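Two grippers, one kitchen table and a long August
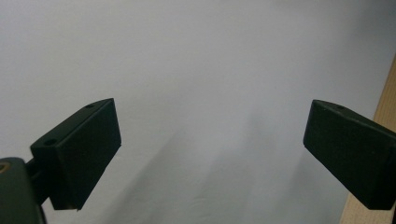
The Plidosent with its fingers open, seen from the hand end.

I said last time that I'd get round to comparing the two grippers properly, and then August happened, as it does, and the spare room in Partington was far too hot to sit in after lunch. So most of this was done before breakfast with a pot of tea, which I can recommend!

For anyone new, the arm is my old Pallari, and the two hands I've been swapping on and off it are the Fuden and the Plidosent. I bought the Fuden first and loved it for a good while. It's quick, it's light, and it shuts with a lovely crisp little click. But its fingers are thin and rounded, and anything with flat sides (matchboxes, dominoes, my poor travel alarm clock) tends to swivel round in them just as you're feeling pleased with yourself.

The Plidosent has big square blocks for fingers, very dark plastic, with broad flat faces on the inside. They look clumsy, I know, and I did grumble when I opened the parcel. Still, I ran each hand through 500 picks with the same box of bits, and the Fuden dropped 68 of them while the Plidosent dropped three. I checked my tally sheet twice over that!

What I miss is the speed. The Plidosent takes its time closing, and you find yourself leaning towards it as if that might help. It's heavier too, and the Pallari's wrist sags a touch at full stretch, so I've had to bring everything nearer the base.

Next I want to try sticking some thin rubber on those flat faces, once I've found the good scissors.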